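Table clearing with two hand grippers — a quick how-to

Posted 4 July 2019 by Hatice Kırmızıgül

People keep asking if a machine can clear a table yet. Short answer, sort of. Slowly. One dish at a time and only if somebody has shown it how. So this is the showing part, done by hand, grippers on the ends of your arms. Written fast, sorry, Mathias wants it up before the weekend.

You need: two grippers, a table, a cloth you don't mind about, a few plastic-ish dishes in odd shapes. Odd shapes matter. Anyone's robot can manage a flat white plate by now.

1. Put the cloth on first. Thin party cloth is a nuisance, it slides and folds over. Use it anyway, real tables are like that.

2. Start with one or two dishes near your end. Add more later.

3. Open the jaws before you get to the rim, not over it. One jaw outside, one in. Go for the rim.

4. Second gripper comes in from the side. Wait for the first one to settle.

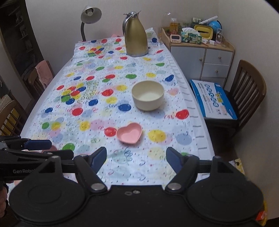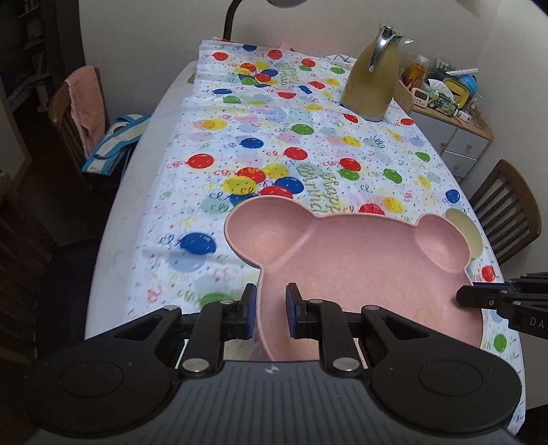 Same table, same balloon cloth.

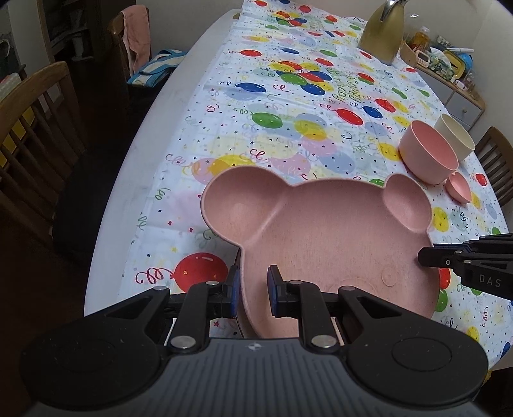

5. Close gently. Pads touching both sides, then lift the near edge a bit and stop. If the cloth comes up too, let go and start again.

6. Both grippers on, lift level, carry to the tray. Don't rush teh last bit.

7. Do it 30 times. Yes, really. Move the dish every go.

How good is the machine after that? Ours (we call it Furnow) got some 36 goes in April before Nilton gave up counting the drops. Bowls fine. Shaped plates so-so — it likes to grab an ear and tip the whole thing. Small dishes are the worst, it shoves them along instead of picking up. Stacking, no. Wiping the cloth after, no chance this year.

So can it do the chore? It can do a slice of it with a person stood by. I'd still clear up myself if guests were waiting.

Next page is cups and handles, Tươi is writting that one. Questions to her or me.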